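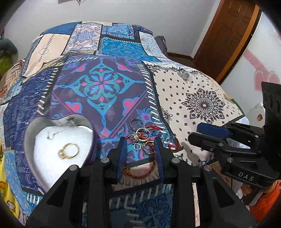
The Left One Pulls

I had both grippers in bits on the kitchen table by nine, which was optimistic of me, because I hadn't had breakfast and I'd lost the small screwdriver.

I should say that I'm fond of them. You spend long enough with your hands round a pair of machines and you get to know their moods. The right one has always been a lamb. You squeeze, it closes, you let go, it opens, and it'll do that all day long with no fuss. The left one pulls. It had been pulling since October, very slightly, so that one finger got to the middle before the other and nudged whatever I was after out of the way. With a tin of beans you'd never notice. With a ring you chase the blasted thing across the bed like a pea round a plate!

And rings were what the job wanted. Pollovura had sent the list and it was all jewellery, small and fiddly, to be picked out of a muddle and put in something with a lid or a rim. So I'd raided every drawer in the house. I tipped the lot out on the patchwork quilt, on the purple bit, and put the heart-shaped tin next to it, and the muddle made itself without any help from me. Key rings will tangle if you so much as look at them.

But first, the left one.

I did it the way I always do. Fingers off, pads off, everything laid out on a tea towel in the order it came away, so that I can go backwards up the line when I'm putting it together. The pads are blue and ridged, and the ridges collect fluff. I don't know where it comes from. I went down them with an old toothbrush and a drop of washing-up water and got out enough to stuff a mouse. Then I wiped the fingers, and the places the fingers sit, and I held each pad up to the window to see whether the ridges had worn down on one side. One had, a bit. I swapped it for the spare from the biscuit box and felt terribly professional.

Back together, four screws on the front, done up good and tight. I closed it on a pencil. It pulled.

I said a word and undid the four screws.

(I did find the small screwdriver, by the way. It was in my dressing gown pocket, where I must have put it so I wouldn't lose it.)

The second go I did slower. I checked that neither finger was seated at an angle, I ran my thumbnail along the joins, and I put the tiniest dab of grease where the manual shows a tiny dab of grease. Tight again. Pencil again. It was better, I'd swear to it, but there was still a little hitch near the end, like somebody catching their sleeve on a door handle. I thought, well, maybe that's as good as it gets, it's not a young machine. I took the pair of them through to the bedroom and had a practice on the quilt.

I started with the easy one, the braided cord with the orange in it. A cord is forgiving. You can come at it from any side and it folds up between the pads and says thank you. The right gripper had it straight away. Then I tried the same with the left, and got it, and was so pleased with myself that I went directly for the little pendant on its chain, which is like deciding you can swim and walking into the sea.

The chain went round the finger. I unwound it. The chain went round the other finger. I sat back on my heels with a gripper in each hand and my orange sleeves pushed up, and for a while I just opened and closed the left one in front of my nose, watching it. Open, close. Open, close. And there was the hitch, every time, in exactly the same spot, and only when I squeezed slowly. When I did it fast it sailed through.

So I wrote to Briner. I don't like writing to Briner, they make me feel as if I've brought a horse to a bicycle shop, but they built the jig I set the fingers on and they've answered me before at all sorts of hours. I told them what I'd cleaned, what I'd swapped, how tight I'd done it, and that it hitched slow and not fast. I sent it off, and while I waited I left the parts alone for once, went back to the bed, and lined up on the muddle again to see if I could catch it misbehaving from a different side.

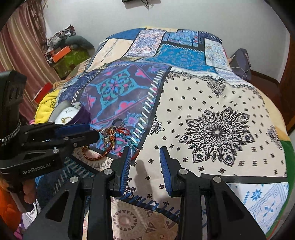 Too tight, Briner wrote back. Slacken all four, close the fingers on something flat, and nip the screws up while it's holding; if you tighten it open, you're telling it to sit crooked.

Well. I read that twice, standing in the hall. I had been tightening it open ever since I'd had it. I'd tightened it open proudly, with my tongue between my teeth.

I used a library card for the something flat. It took me eight minutes, most of them spent holding my breath, and I didn't even take the pads off. Slack, close, nip, nip, nip, nip, a quarter turn each and then round again in the same order. I squeezed it slowly. I squeezed it so slowly that my wrist shook.

No hitch!

I did the right one as well while I was at it — which was perhaps unwise, as there was nothing wrong with it, and I spent the next little while suspecting it of things. It was fine. It's still a lamb.

Then I went back to the bed and knelt down by the muddle. I left the pendant for later and went for a plain ring with the left gripper, as slow as you like, the two fingers coming in together and stopping together with the ring standing up between them. I carried it over to the tin and let go. It rolled once round the foam and lay down.

I wrote April 6, 2020 on a bit of masking tape, with "closed, not open" under it, and stuck it inside the lid of the biscuit box with the spare pads. Then I made some toast, and after that I started on the key rings.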